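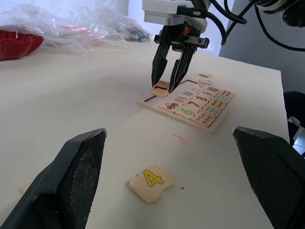
Moving an Optical Dispensary Off the Paper Tray: An Interview with Margaux Chauvin

When Margaux Chauvin, OD, took over the lease next door to her practice in Plerham, the plan was to add a second exam lane. The lane was built, and then sat dark for most of the first winter. The limit on the practice was in the dispensary, where finished jobs waited for inspection and patients waited for a call.

"We could examine more people than we could deliver glasses to," Chauvin said. "I had been reading the exam schedule as if it were the whole business. The schedule was fine. The tray rack was full."

The practice sends its surfacing and most of its edging to an outside lab, Vevedent, and keeps one edger on site for single vision stock lenses. Until the change, every job traveled in a plastic tray with a paper ticket. Status was written on the ticket in pencil. To answer a phone call about an order, an optician had to find the tray.

Chauvin started by pulling one full year of tickets and entering the dates by hand: order placed, lenses received, inspection passed, patient notified, glasses picked up. There were 1,919 jobs. Of those, 301 had been opened again after the first inspection, either for a remake or for a frame that came in wrong.

"The remakes did not surprise me," she said. "What I had not seen was the gap between inspection passed and patient notified. The median was two days. The job is finished, it is sitting on the shelf, and no call has gone out. You can't blame the lab for that one."

Order entry

The first change was to the order form. Opticians had been taking monocular PDs on every progressive, but fitting heights were sometimes taken before the frame had been adjusted and sometimes after. Under the current procedure the frame is adjusted to the face first, the pantoscopic tilt and vertex distance are recorded, and only then is the height marked on the demo lens. The software will not release a progressive order with any of those fields blank.

"People disliked the blank-field rule for a month," Chauvin said. "You have a patient standing there with their coat on and the screen will not let you go. I understand it. I was the one who got caught by it most often, as I dispense on Saturdays' worth of walk-ins when we are short."

She also cut the list of progressive designs. The practice had been ordering from 14 designs, several of them chosen once for one patient and never removed from the menu. It now stocks fitting charts for 6. Anything outside that list can still be ordered, but the doctor has to write the reason on the record.

Tracking

For job tracking the practice chose Bawa, a module that reads a barcode on the tray at each station. Chauvin looked at Skistside as well and found its reporting better, but it did not accept the lab's status feed without an extra export step each morning.

"I would have liked the reports," she said. "I was not going to have someone exporting a file at 8 a.m. every day for the rest of their career. A step like that gets skipped the first time the phone rings."

Each tray is scanned at receipt, at the lensmeter, at final inspection, and at the pickup drawer. The scan at final inspection sends the text message to the patient. That one link removed the two-day gap, and Chauvin considers it the most useful part of the project. The station costs were modest: $400 for scanners and mounts, plus the monthly license.

Inspection itself did not get faster. Power, axis, prism, and fitting height are still checked on every pair, and the tolerances are posted at the bench. Jobs that fail are given a reason code, with separate codes for lab error, measurement error, prescription change, and frame defect. Before the codes, all of these had been written up as "redo."

"If everything is a redo, your lab rep hears that you are unhappy and has nothing to work with," Chauvin said. "Now I send a page with axis errors on it, and we talk about axis errors."

Staffing

No positions were added. One optician moved from the front desk to the bench for the morning hours, when the lab delivery arrives, and returns to the floor after lunch. The second exam lane opened to a partial schedule in September, with contact lens follow-ups and pressure checks first and full exams later.

Asked what she would do differently, Chauvin said she would have timed the dispensary before signing the lease.

"I would still have taken the space, probably. But I would have put the bench in it and left the lane for the next year. The bench is in a former storage room now, and the ventilation for the edger had to be done twice."

She is now looking at the contact lens side, where trial lenses are still logged in a binder. The Bawa module does not cover them. She has asked for it, and has not been given a release date.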